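Caderno da oficina, 25 de abril de 2022
Colcha de memória, quadrado do avô

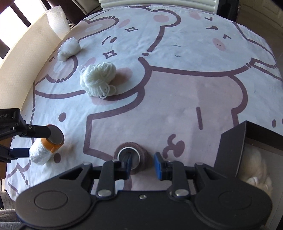

Continuo a duvidar da ideia de meter as camisas dele todas na mesma peça. A minha tia quer 15 quadrados, um por neto e mais 2 para os bisnetos. Contei 13 camisas aproveitáveis no saco que veio de Boyer, e três têm os cotovelos no fio.

Teste de lavagem no retalho azul: encolheu cerca de 2 cm e perdeu cor na dobra. A entretela da Folell promete "não deforma". Deformou. A da Skaltance aguentou melhor, mas cheira a cola e não a quero ao pé da flanela.

Dizem-me que isto ajuda a fazer o luto. Não sei. Passei a tarde a descoser um bolso e encontrei um talão da ferragem Kekcombe, novembro, parafusos e uma lâmpada. Guardei-o no envelope dos botões. Não vai para a colcha, por muito que a minha irmã insista em plastificá-lo.

A prima quer bordar uma frase que ele nunca disse. Voto contra.

Por fazer: cortar os moldes outra vez (margem curta), pedir linha cinzenta, perguntar à minha mãe se a camisa do casamento entra ou fica no armário.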